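3.2 Safety rules for work at the table

The rules below were drafted by Griet Meijer and Jasper Verschueren and applied from September onward.

1. Arm speed is limited to 50 percent while a person is within reach.

2. One person holds the stop button and does nothing else.

3. Hands may enter the work area only when both arms are stationary. Pointing at a target, such as the small white crate with the bottle in it, counts as entering.
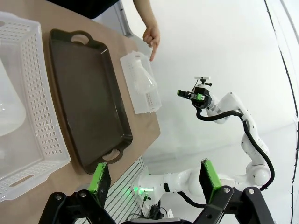
4. Any contact is logged before the next run starts. The log had 2 entries at the end of the project.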